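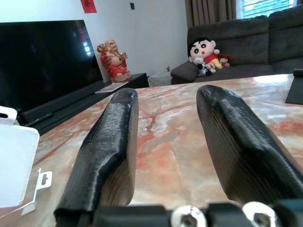
*A glossy marble-patterned tabletop in cream, salmon pink and rusty orange, with a television behind it.*

**Wemside, Tue 2 December.** Rurside, which runs furnished rental apartments in Wemside, has finished replacing the living room tables in its older building and has issued new rules for their care. The tables were supplied by Larkomis. All of them have a high-gloss top with a marble pattern in a creamy white ground with pink and orange streaks and darker red veins.

The order was placed in April. Delivery was split into two lots after the first lot filled the storage room on the ground floor. The old tables had a matte, open-grain finish that held stains from coffee and cooking oil, and many had been sanded more than once. Rurside said the cost of refinishing them had reached the point where replacement was cheaper.

Savvas Karagiannis, who handles furnishing for Rurside, said a smooth top was the main requirement in the order. Color came second.

"We looked at plain white, and it showed every crumb," he said. "A pattern with some red and orange in it hides small marks between cleanings. It also hides spills you would want to find, so the cleaning sheet now says to check the top by hand as well as by eye."

### Cleaning and use

The new sheet replaces the one that hung inside the kitchen cabinet doors. It tells cleaning staff to use a soft damp cloth and a mild dish soap, followed by a dry cloth. Scouring pads, powder cleaners and undiluted bleach are no longer to be used on any table in the building. Wax and furniture polish are also off the list. They leave a film on a gloss finish that shows up under side light.

Tenants are asked to put a mat under hot pans and to lift items across the top instead of sliding them. Retail packs should be opened over a tray or on the kitchen counter. Plastic hooks and hanger tabs have stiff molded edges, and clear or white plastic offcuts are easy to miss against a pale surface. Scissors are preferred to knives for opening any pack on the table.

Stands, tablet holders and similar items may stay on the table if they have rubber or felt feet. Rurside will supply felt pads on request. Pads should be checked for grit when the table is cleaned, and a pad with grit in it should be replaced, not wiped.

### Reflections

The gloss finish has brought one complaint. In living rooms where the table stands between the window and the television, light reflects from the tabletop as well as from the screen. Ming-te Chung, who surveyed the rooms for Larkomis, measured the effect at different times of day and found it strongest in the late morning on the side facing the street.

Larkomis recommends moving the table away from the direct line between window and seating, or turning it a quarter turn where the room is wide enough. In four apartments neither change was possible, and sheer curtains have been ordered for those rooms. The company does not recommend a matte film over the top. Film lifts at the corners, and removing it can leave adhesive in the seam along the edge.

### Repairs and charges

Light surface scratches will be treated as normal wear. Chips, burns and cuts through the patterned layer will be charged to the tenant at cost, up to 3,000 for a full replacement including delivery and removal. The figure is in local currency and was set by Chrysikopoulos, the firm that manages the building's accounts. Existing leases will be amended at renewal. Until then the old terms apply.

Vangelis Zacharopoulos, a tenant on the third floor, questioned how a scratch would be told apart from a cut on a veined surface. Karagiannis replied that each table had been photographed in daylight before handover and that the inspector would compare the two under a flashlight held low to the top. Tenants may ask for a copy of their own table's photographs.

The tops are guaranteed by Larkomis against fading and lifting at the edge for two years from delivery. The guarantee does not cover heat damage or standing water. Claims go through Rurside, with a photograph of the affected area and the number printed on the underside of the table.

The removed tables that were still sound have been offered to tenants without charge. Requests should be made at the building office to Savvas Athanasiadis, who also has printed copies of the cleaning sheet.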